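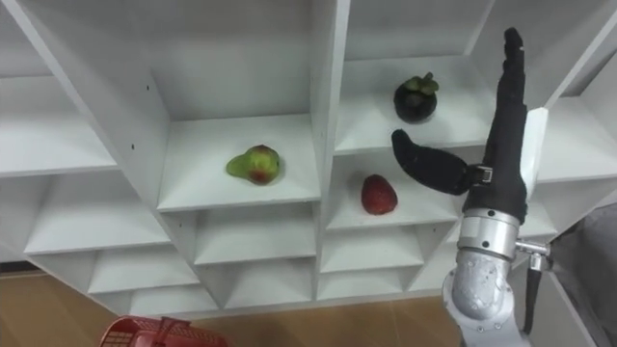
Keeping fruit on open shelves

Fruit kept in the fridge gets forgotten, and fruit piled in a bowl bruises from the bottom up. If you have a white cubby unit standing in a hall or kitchen, part of it can do the job instead. One piece to a compartment is how I start, with a pear, a mangosteen and a strawberry each having a shelf to itself, and I add more of the same sort later in the week.

Which fruit goes where

Pears ripen from the inside, so they need looking at every day. Lay them on their sides with a gap between them and press gently near the stalk. When the neck gives a little, eat the pear that day or move it to the fridge. Colour is a poor guide. Plenty of pears stay yellow-green with a blush on them and are perfectly ripe underneath.

Mangosteens keep well at room temperature for a few days. Stand them with the green leaves upwards. The rind should give slightly when you press it; if it has gone hard as wood, the flesh is probably past its best. Don't wash them until you are ready to open them.

Strawberries are only for the same day. Put out what you mean to eat before supper and leave the rest in the fridge, dry, in a box lined with kitchen paper. Take out any soft one as soon as you find it.

Bananas I keep well away from all three. They bring the pears on too fast, and a whole shelf of pears going over on the same morning is a lot of crumble.

Keep the unit out of direct sun and at least an arm's length from a radiator. If the only free wall gets afternoon light, use the lower compartments and leave the top row for crockery.

Cleaning the compartments

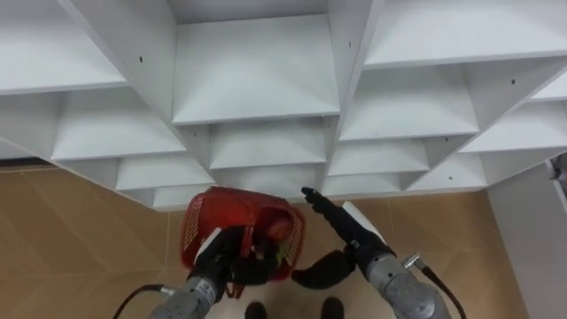

No. 497

Empty the whole unit before you start, even the cubbies that look clean. It takes longer to work round things than to move them to a table.

Start at the top and work down. Go over each compartment with a dry brush first, getting into the back corners, then wipe with a cloth wrung out in warm water and a drop of washing-up liquid. Follow with a second cloth in plain water and dry straight away. Water left standing on a shelf board will find the joint at the back -- once the edge has swollen there is no putting it right.

For fruit stains, mix bicarbonate of soda with enough water to make a paste. Leave it on for ten minutes and wipe off without scrubbing. Red juice usually needs doing twice. Do not use scouring powder or the green side of a sponge on white panels. The scratches hold dirt and the mark comes back darker than before.

The small holes in the side panels collect crumbs. A cotton bud does most of them, and a wooden cocktail stick will lift out anything packed in tight. If you would sooner close them up, plastic caps are sold in bags of 200, far more than any house wants, so share a bag with someone. I bought the Brastus ones in white and they push in with a thumb. Measure the hole first. Mine were 4 mm and the caps in the shop were nearly all for 5.

Sweep the floor last, with the brush held flat under the front edge of the bottom row. On a floor with grooves, draw the brush along them, then go across.

While everything is out, check the unit is still fixed to the wall. Hold it at the top and pull gently. If it moves at all, tighten the bracket before you put anything back. Tall units in a house with children should have 2 brackets, one at each end.

A reader's way of doing it

Ayman Benjelloun wrote from Trilville after the November page. He keeps his older fruit to the left of the middle divider and his newer fruit to the right, and when the left side is finished he moves everything across. No labels needed. He gives the shelves a wipe at the same time, which takes him around five minutes. I have tried it for a month and the only trouble is getting the rest of the household to put new shopping on the proper side.
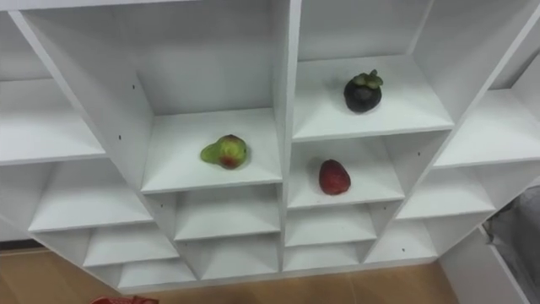

KITCHEN & LARDER

Liners. Greaseproof paper cut to the size of the shelf is enough under soft fruit. Change it when it marks. Cloth liners look nicer but hold the damp, and they need washing every week.

Fruit flies. A little cider vinegar in a jar with one drop of washing-up liquid, set on the shelf overnight. Empty it in the morning and look for the piece of fruit that brought them in.

Last updated January 20, 2022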